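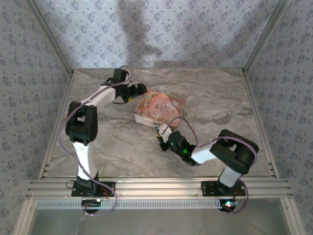

I got home from the Skotport vigil with candle wax all down my left sleeve and a voice like a rusty hinge, so forgive me if this month's note is a bit of a ramble. I promised a few of you I'd write up how it went and what's coming next, and I'd rather do it while my feet still hurt.

First, the turnout. We printed 800 song sheets and ran out before we'd even left the parking lot by the old ferry office! People were sharing, three or four to a page, and the folks at the back just hummed. The paper said there were roughly 2000 of us by the time we reached the county jail. I was too busy looking for my daughter's other mitten to have an opinion.

If you're new to this list, the vigil is for people who have died in the jail while waiting for trial. Most of them hadn't been convicted of anything. A lot of them were there because they couldn't make bail, and the amounts are sometimes so small it makes my stomach turn. We read the names outside the intake door, with a quiet minute after each family has had a chance to speak (or not speak, plenty of them don't, and that's fine).

Fadime Dağdelen spoke for the first time this year. Her brother died there in August and she had told me on the phone she would probably just stand with us. Then she took the microphone and talked for ten minutes without a note in her hand, mostly about how long it took for anyone to call her mother. She wants a rule that families hear within two hours. Two hours! I can't believe we have to ask for that, but we do, and it's now at the top of our list for the county.

The rest of the list, for anyone who missed it at the last meeting: a nurse on site overnight, free phone calls for the first week, and an outside review of every death with the findings made public. The sheriff's office has said it will "look at" the phone calls. I've heard that before – so keep writing.

About the petition. We need 3000 signatures from county residents to get a hearing, and the sheets are still out at the Hakala bakery, the Brerkach library branch (ask at the desk, they keep it in a drawer) and the laundromat on Troler Street. Please print your address clearly. Last time a whole stack got tossed over handwriting and I was cross for a week. Students, you can sign if you're registered here, even if your parents live someplace else.

A big thank-you to the drivers who ran people back up the hill afterward, and to whoever brought that enormous pot of lentil soup. I never found out who you were and I'd like the recipe. There's also a gray scarf, a child's red boot and a very nice thermos in my hallway. Reply to this email and tell me which one is yours.

We'll be making phone calls from the Brerkach library next, in the small room past the restrooms. Bring your own phone and a charger. I'll have the script printed and there will be coffee, but please bring a mug – the library has stopped letting us use theirs.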